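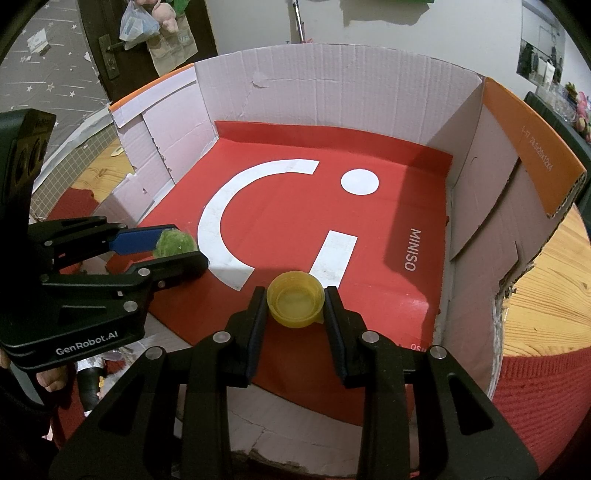 A small yellow cap and a green fuzzy ball on a red sheet in a cardboard box.

The second album by Kulitow is called "Gekell", and when I meet two of its three members in the back room of a café, they first want to explain the name. Gekell was a railway stop near the village where the singer, Aileen Soriano, spent her summers as a child. The trains do not stop there any more, but the sign is still standing.

"I saw this sign every year from the car of my uncle," says Soriano. "When I started to write the songs, I had no titles, only the places where I imagined them. Most of them were happening on that platform. So it was quite easy, in the end."

Kulitow started as a duo. Soriano played guitar and sang, and Ataberk Yüksel played the drums, with a floor tom in the place of a bass drum. They recorded their first album, "Kumero", in 29 days in a rented house with thin walls. It was a quiet record, partly by choice and partly on account of the neighbours. They pressed 200 copies and sold them from a table after the concerts.

"I still have one box at home," says Yüksel. "My mother asks me every time if she can give them to her colleagues."

The new record is much louder, and the biggest change is the bass. Hülya Çınar joined the band in October, after she had played with them for one evening as a replacement for a sick guest musician. She could not come to our interview, but her name is in almost every answer. Yüksel says that he had to learn his own parts again when she arrived.

"Before, I was filling all the empty space. I was very busy, you know, many small things with the cymbals. Then Hülya came and she said, very politely, that she could not hear the song. She was right. On 'Platform Music' I play almost nothing for the first two minutes, and it is my favourite thing I have recorded."

I ask if it was difficult to open the door to a third person after so many years. Soriano thinks for a while and turns her cup on the table.

"Difficult for me, yes. I was used to deciding. With two people you can decide everything with your eyes. With three you have to speak, and when you speak you discover that you don't have such good reasons for what you want. I lost several arguments. The trumpet at the end of 'Gündoğdu' is an argument I lost."

The trumpet is played by Ataberk Özkan, an old school friend of Yüksel. As boys they were called by their surnames to avoid confusion, and the drummer still calls him only Özkan. The song itself is the longest on the album and takes its name from the square where Yüksel used to wait for his night bus. It begins with the voice alone, very near to the microphone, and grows slowly until the words are difficult to understand. I confess to them that I don't like the middle part so much. Yüksel laughs and says that his brother has the same opinion.

The producer was Yolanda Van Dusen, who asked the band to play everything together in one room. There are mistakes which they wanted to repair afterwards. In "Winter Timetable" a guitar string is clearly out of tune from the second verse, and on "514" you can hear a chair.

"We did that song again maybe ten times, and all the other versions were correct and boring," says Soriano. "Yolanda let us do it. She was reading a magazine. Then she played us the first one again and went out to make coffee."

The number 514 was the room of a hotel where they slept on their first tour abroad, after a concert with more people on the stage than in front of it. The song is about lying awake and listening to a stranger's television through the wall. It is the only text on the album which Soriano wrote in one evening, and she changed just one word of it in the studio. She prefers not to say which one.

In the autumn the band will play these songs in small halls, with Çınar on bass and, where the fee permits it, Özkan on trumpet. The old songs will be there too, but in new arrangements. Yüksel would like to leave out "Paper Boats", the best-known piece from "Kumero". Soriano does not agree.

"People come with the bus to hear it," she says to him. "You can play it once in an evening."

"Once," he says, and asks for the bill.

"Gekell" by Kulitow is out now on vinyl and as a download.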